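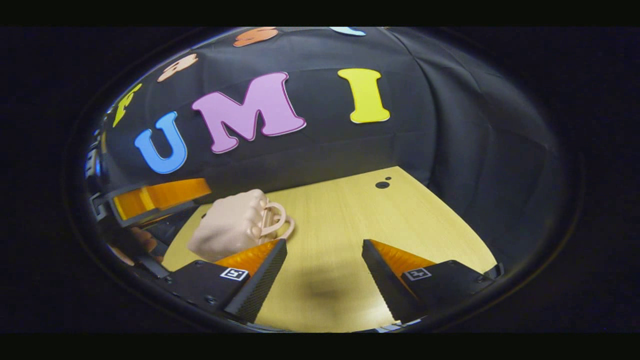
Kerning by hand, and what it did to my spacing tables

I have been drawing a sans serif called Citer on and off for three years, and most of that time has gone into the spaces between the letters. The letters themselves were finished, more or less, by the end of the first winter. Spacing took the rest. I am writing down the current method because two people asked for it and because I have changed it enough times that I no longer trust my memory of why the numbers are what they are.

Some terms first. Every glyph in a font sits in a box. The distance from the left side of the box to the leftmost part of the shape is the left sidebearing, and the right sidebearing is the same thing on the other side. When two letters are set next to each other, the gap between them is the right sidebearing of the first plus the left sidebearing of the second. Kerning is a correction applied to particular pairs after that sum has been done. If the sidebearings are wrong, you can fix everything with kerning, but you will be writing thousands of pairs to do a job that a few dozen numbers should have done. I know this from experience. The first release of Citer had a kerning table that was larger than the outlines.

Citer is drawn on a 1000-unit em. The reference letters are the lowercase n and o and the uppercase H and O, which is the usual choice. I set a string of n's, adjust until the white inside each n looks about equal to the white between them, then drop an o into the middle of the string and adjust its sidebearings until it stops drawing attention to itself. At the regular weight the H ended up with 148 units between stems when doubled, so 74 on each side. The O is a good deal tighter, as round letters need to be.

From the four reference letters most of the alphabet can be derived. The straight side of a b takes the left value of n or a close relative of it, and the round side takes the value from o. The same goes for d, p and q. The E takes H on the left and something much smaller on the right. I keep these relationships as formulas in the source file, so that if I change the n, the m and h and the left side of r follow. Anathi Modise talked me into this. I had been typing the values in by hand and had accumulated 116 small disagreements between letters that should have matched. It took an evening to find them and another to decide which value in each case was the intended one. In most cases neither was.

Diagonals and open shapes do not derive from anything. A, V, W, Y, T, L and the lowercase equivalents have to be done by eye, and the best sidebearing for them is a compromise. If you give the T a sidebearing that works next to an H, it will leave a hole next to an o. If you give it one that works next to an o, it will collide with another T. I set these for the straight neighbor and let kerning handle the round and diagonal ones. Some designers do it the other way around and get a smaller table for text that is mostly lowercase. I tried that for one release and went back, mainly because software that ignores kerning made the headings look broken.

Kerning classes come next. A class groups letters that share a side, so that one value covers all of them. O, C, G and Q are all round on the left and can be treated as one when they follow a T or a V. The accented letters go in with their base letters, with exceptions. The exceptions are where the time goes. The i with a dieresis cannot follow an f or a T at the class value, because the dots run into the overhang, and the same applies to the circumflex and sometimes to the grave. I had eight of these recorded as exceptions and found more when Eldana Alemayehu set a French catalog in the font and sent back a marked-up proof. Her proof was more useful than any of my test strings.

About test strings. The standard approach is to set each letter between reference letters, like HHAHH and HOAOH and so on, and that is fine for sidebearings. For kerning I used to work from a long list of pairs and look at each one in isolation. This is a mistake. A pair on its own has no rhythm to be judged against, and the eye will keep asking for it to be tighter. When I compared my values from that period against ones set inside whole words, the isolated ones were consistently too strong. The AV pair was the worst, and I had pulled it in by 100 units. In a word like CAVITY that made a dark knot on the second and third letters and made the rest look loose. It is now well under that.

So I work in words, and I keep a file of them. It began with place names and surnames, because those produce combinations that dictionaries do not. Fourie is in there for the F and o. Jirkent is in there for the r and k, which is a pair I had never looked at until a signage job needed it. The file also has abbreviations, prices, phone numbers and a few lines of all-caps text at display size, since capitals in running headings show spacing faults that lowercase hides.

Size is the other variable. Spacing that reads well at 10 point looks loose at 60, and the reverse is worse. I proof at three sizes, on paper, and I do not change numbers while looking at the screen. The screen rounds positions to whole pixels in some programs and to fractions in others, and I have lost days correcting for faults that belonged to the renderer. Marthinus Sibiya has an old laser printer that he lets me use – its toner spreads slightly, so everything comes out a little heavier than drawn – and I have learned to read through that. A cleaner printer would probably be better, but I would have to recalibrate my eye.

I have tested automatic spacing tools too. They measure the area between two outlines, limit how deep into an open shape the measurement goes, and solve for a constant. For a first pass they are good, and nearly all of the lowercase came back within a few units of what I had. They do poorly on anything where the reader's idea of the letter matters more than its area. The lowercase r is one, and the capital L is another. A lowercase t in Citer came out far too tight on the right because the tool could not tell that the crossbar was the part that needed room. I now run the tool as a check. If it disagrees with me by more than a set amount, I look at the pair again, and perhaps one time in five I find that I was wrong.

The figures are spaced separately. Citer has tabular figures by default, all on the same width, which means the 1 sits in too much white. I widened its foot serif to fill part of that and left the rest. The proportional figures are an alternate set and have their own sidebearings and a short kerning table, mostly for 7 before a period or a slash. Nandi Jacobs, who set the Mistton timetables, prefers a plain 1 with no foot, and I have added one under a stylistic set. It leaves a visible gap in a column of times. She says she is used to it.

Current state of the regular weight: sidebearings are frozen, class kerning is done for Latin, and the exceptions for Vietnamese are unfinished. The bold has been interpolated from the regular and the black, and the spacing interpolated with it, which works for the straight letters and needs correction on the a, the s and the g. I expect to get to those in December. The italic still has the old hand-typed values, and I have not opened that file since spring.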